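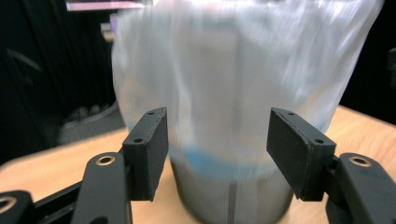
Speaker notes: slide 6, collecting examples

Remind the audience that Tandeo learns from people. Each participant works with the hand-held gripper and fits a bag over a mesh container.

Thin plastic is difficult material – it billows, folds and hides the rim.

State the target: 100 examples per task, of which 40 are kept back for testing. Failed attempts are labelled and retained.

Acknowledge the Lunde site. Pause for questions, 2 minutes, then proceed to Lovidano.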